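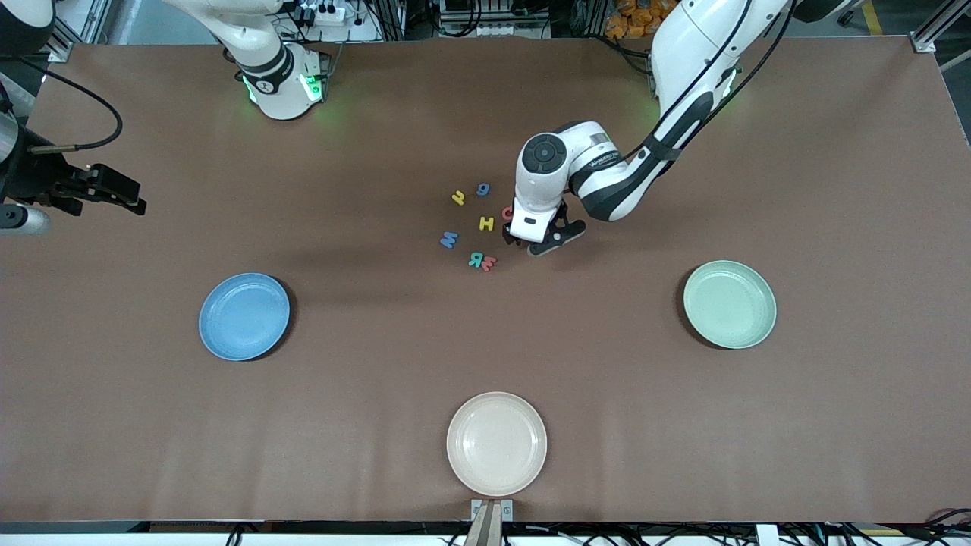 Table B, letters and plates, both arms in. Overhead cam.

Workshop > Notebooks > Bimanual bench > Gripper comparison

Search this notebook
Print this page | E-mail this page

Saturday, October 29, 2022

Quiet building, good day to get through the finger comparison. Question is still the same one from March: do we keep the stock fingers on both arms or go over to the Tendholm ones for flat stuff. Letters are the flat stuff. Foam, light, they slide if you breathe on them.

Task: sort letters onto plates by color. Blue ones to the light blue plate, teal to the mint, yellow and red to the cream. Yes the teal R could go either way, I decided mint and wrote it on the whiteboard so we stop changing it.

Naming, again, for whoever reads this cold: left/right is the ROBOT'S left/right. From the bracket side of the table the left arm is on your right. I mixed these up twice in the log this morning and had to relabel 10 episodes.

Setup
- Brasa controller on both arms, same firmware as last time, did not update
- left arm: stock fingers
- right arm: Tendholm fingers, short pads
- grip force limit 800 on the left, 1,000 on the right (controller units, not newtons, still no conversion from Famomow)
- fixed cam only for scoring, wrist cams recorded but not looked at yet

Morning, stock fingers. Fine on anything standing a bit proud of the table. Bad on a letter lying dead flat with nothing next to it. Fingers come down, touch the table, letter scoots out forward. If you go in at a slant it's better but then the white block on the wrist comes down right over the letter and the fixed cam loses it. You are basicly grabbing blind for the last bit. Tried coming in from the plate side, same thing from another angle.

The red-orange one is worst for this. It's curved so there's no good pair of parallel edges, and it ended up under the block in most approaches. The L shape is easy, just take the long leg. H is easy across the bar.

Tendholm fingers. Thinner tip, get under the edge of the foam with hardly any push. Nice. Slower to line up because the opening is narrower, and the tips flex if you land even slightly hard. Had one protective stop from pushing into the table, cleared it, carried on. Dropped fewer letters in transit. More misses on the first close though, so total time per letter came out close to the stock set. Want the real numbers before I claim anything, they're in the sheet.

Overlaps: teal R and red M touching was the interesting one. Stock fingers took both at once nearly every try. Tendholm could peel off the top one if the approach was along the long side. Did this a bunch of times by re-stacking them by hand between runs. Keep this layout for the next round, it's the one case where the two sets are clearly different.

Cable on the right arm. The loop over the gripper is too long. It swings into the wrist cam view when the wrist rolls, and if we tie it back tighter it pulls at full reach. Left arm is routed along the upper segment and gives no trouble at all. Copy that routing. Needs a longer run of clips, check the Asante drawer before ordering.

Camera. Fixed cam exposure was drifting in the afternoon, locked it at 1,690 and the blue plate stopped throwing such a heavy shadow into the color check. Before that the scorer kept calling the shadow side of the blue plate a letter. Mint plate never had the problem. Cream plate is close to the front edge, and with the arms coming over from the far side it's a long reach, so might shift all three plates back a hand's width. But then old runs don't compare. Leave it for now.

Reflections off the bracket at the front edge also bugged the scorer once or twice, masked that strip out.

Controller note: Brasa teleop lag felt worse with both arms live than with one. Didn't measure. Roughly the same gripper close speed on both so I don't think it's the gripper side. Unplugging the spare supply from the power strip made no diference.

Where I am on the decision: leaning Tendholm on the right arm only, stock on the left, and let the left do plate nudging and the chunkier pickups. Don't want to buy a second pair until the tips have had a few more weeks on them.

To do
- re-route right cable
- ask Famomow what the force units are (third time)
- look at wrist cam footage for the blind grabs, see if it's good enough to score from
- try the slant approach with the wrist turned so the block faces away from the letter
- tidy the cables under the front edge, caught my foot again
- run letter layout C with fingers swapped between arms, so we know it's the fingers and not the arm

Left the letters out as they were. Pads for the Tendholm set are in the small bin, labeled.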